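Edovby 落地式洞洞板使用评测

发布日期：2024年7月10日

本单位自二月起在临窗工作间试用Edovby洞洞板，用于收纳常用工具及零散小件。试用期间，板体移动过多次，同室另有衣架、木踏步等陈设。现就结构、使用及价格三方面作如下评述，供各部门采购时参考。

结构方面，板面平整，孔距均匀，边缘无毛刺。本次购置的型号为1431，不含挂钩，挂钩须另购Galon系列。经试装，Galon挂钩与孔位配合较紧，单手取下略感费力，但悬挂较重工具时未见松脱。原厂说明书对安装顺序交代不详，第二页与第三页的图示前后不一，建议厂方修订。

使用方面，该板可固定于墙面，亦可直接靠墙放置。后一种方式便于随时调整位置，适合陈设经常变动的房间。灰色板面在自然光下不刺眼，与衣架等物同处一室，观感尚属协调。 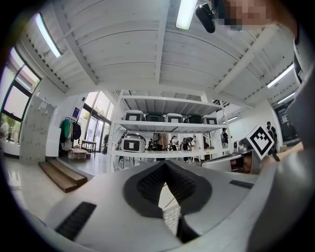 Kornholm分部来函表示，该处同款洞洞板一律采用墙面固定，靠墙放置的做法仅试行一周即告停止，原因是地面较滑，板脚会向外移动；如确需靠放，应加装防滑垫，且板上不宜悬挂重物。

本单位对上述意见予以采纳，并已在板脚处加垫。加垫后板体稳定，取放轻便工具未见位移。需要指出的是，防滑垫不在随附配件之列，厂方宜予补充。

价格方面，板体售价700元，挂钩及附件另计，全套配齐约3000元。同类产品中，Mowat全套报价为2343元，挂钩种类较少，且仅支持墙面固定。两者相较，Edovby费用偏高，安装方式较为灵活。

综合评定为良好。陈设固定、预算有限的房间，可优先考虑Mowat；需要经常调整布局的，可选用Edovby，并应同时申购防滑垫。挂钩数量请按实际需要填报，已拆封的挂钩供货方不予退换。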